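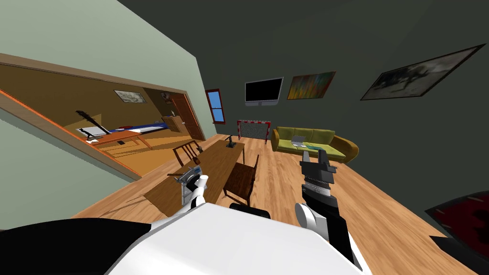 客厅里的那张长餐桌：四月读书会小记

各位邻居、各位老朋友，大家好。又到了写小记的时候，我照例先泡了一壶茶，照例写到一半茶就凉了。

这个月想和大家聊聊“在家里办读书会”这件事。起因是上一期通讯发出去以后，陆续收到好几封来信，问我们为什么不去外面租个地方，偏要挤在别人家的客厅里。信我都看了，有的还看了两遍，因为写得实在可爱（有一位读者用铅笔写了满满两页，最后才想起来问问题）。

其实我们最早是在Zaugg书店楼上聚的。那地方好是好，就是晚上要早早关门，每次刚聊到兴头上，楼下就开始收椅子了。后来Rupert Rainer说，不如到他家去吧，反正餐桌够长，平时也只有他和太太两个人吃饭，坐在两头，递个盐都要站起来。于是大家就去了，一去就没有再搬回来。

在家里读书，和在外面读书，味道很不一样。外面的桌子是借来的，坐下来总想着几点要走；家里的餐桌上刚刚吃过饭，可能还留着一点面包屑，书往上一摊，人自然就松下来了。平时不大开口的几位，到了Rupert家反倒话最多。上回读到小说里兄妹分家产那一章，讨论得太热闹，汤在炉子上热了三回，最后还是忘了喝。

这个月读的是一本老短篇集，薄薄的，一共189页，很适合春天读，放在包里也不沉。我自己最喜欢倒数第二篇，写一个钟表匠搬家，从头到尾没有发生什么大事，可是读完以后我在阳台上坐了好一会儿。也有朋友觉得这篇太闷，宁愿读开头那篇写渡船的，我们为此争了大半个晚上，谁也没有说服谁，倒是把一盘杏仁饼干吃光了。饼干的方子有人来问，我已经请Rupert的太太抄了一份，夹在书店柜台的留言本里，想要的朋友自己去翻。

再说说下一次聚会。时间定在2022年4月18日晚上七点，地点还是老地方，在Doltgate路上，门口有一棵歪脖子梨树的那家。第一次来的朋友请注意，门铃按下去要等一会儿才响，别以为坏了，连按好几下会把楼上的狗惊醒。路上如果坐公交，下车以后走过去大约48步就到院门口，这是Rupert亲自走过的，他腿长，各位请自己酌情加一点。

要读的书是《Hotonetti来信》，一本书信体小说，厚得有点吓人，796页。别慌，我们只读前面四十来封信，剩下的慢慢来，读到夏天也没关系。书店给大家留了几本，报上读书会的名字就可以拿；手头紧的朋友也可以两个人合看一本，去年就有两位是这样合看的，后来成了每周一起散步的好朋友。

吃的东西还是各家随意带一点。上次不约而同来了四份土豆沙拉，味道都很好，可是连着吃四份，再爱土豆的人也有点吃力。所以这回想麻烦大家提前在留言本上写一笔，咸的甜的都行。喝的不用带，Brellus茶铺的老板送了我们一大包新茶，说是谢谢大家冬天常去照顾生意，我尝过了，有一点点烟熏味，配黄油饼干特别好。

还有几件零碎的事。一是上次有人落下了一条灰蓝色的围巾和一副老花镜，都收在Rupert家门厅的篮子里，请失主来认领。二是有朋友提议，每次聚会前先由一位朗读一小段，五分钟就够，免得大家一坐下就聊孙子孙女。我举双手赞成，虽然聊孙辈聊得最多的人就是我。愿意读第一段的，请给我写信或者打个电话，声音小也没关系，那张桌子再长，坐在那头也听得见。

最后还有一个小小的请求：读过的旧书如果家里实在放不下，可以带来互相换着看，夹在书里的车票、干花和购物单请不要拿掉，我很喜欢看这些。上个月换到的一本游记里就夹着一张腌黄瓜的配方，我照着做了一罐，下次带来给大家尝尝。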